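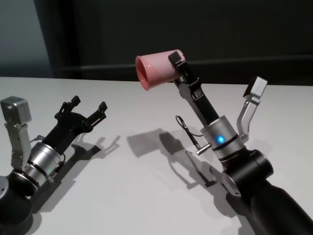
Figure 1. Pink plastic cup held on its side by a gripper.

Fasting Instructions Before Planned Surgery: Can Patients Follow Them?
Fiifi Laryea, Trutmont College, Health Studies project
23 Apr 2023

Background

Patients who are given a general anesthetic are asked to stop eating and drinking for a time beforehand. An empty stomach lowers the risk of food or liquid getting into the lungs. Many hospitals now let healthy adults drink clear fluids until two hours before the anesthetic. In practice a lot of people still stop much earlier, often at midnight, and arrive thirsty or with a headache.

I wanted to find out how much of this comes from the written instructions. My project compared the leaflet used at the Nikside day surgery unit with a shorter version I wrote myself.

Method

The Nikside leaflet is over 1,000 words long. The fasting rules are on the third page, after parking and what to bring. My version fits on one side of paper, with the last time for food and the last time for drinks at the top. A nurse at the unit checked it before I used it.

Five adults from the Ankrah community center agreed to take part. None of them had a surgery planned. Each person read both leaflets, in mixed order, and after each one told me in their own words when they would stop eating, when they would stop drinking, and whether black coffee was allowed. I typed the answers into Flunix and marked them against the unit's own rules.

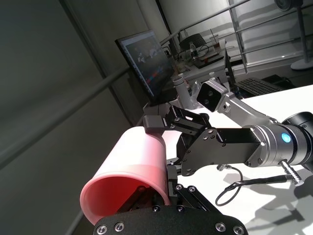 Figure 2. Closer view of a pink cup between two grippers.

Results

With the Nikside leaflet, two people gave the right time for drinks. The others said midnight or "the night before." With the short version, four people gave the right time. The remaining person mixed up the rule for food with the rule for drinks and said she would rather have nothing at all to be safe.

Coffee caused trouble in both versions. The unit allows it black, but "clear fluids" made people think of water only. One man asked whether apple juice was clear, and I had to look it up. It is allowed if there is no pulp.

Limits

The group was very small, and everyone read both leaflets, so what they learned from the first may have helped with the second. Reading at a table is also different from reading at home when you are nervous about an operation. I did not look at children or at people with diabetes, who get separate instructions.

Next steps

I have sent the short version to the unit with a list of the questions people asked. In October I plan to repeat the test with a larger group, and to replace "clear fluids" with a list of named drinks.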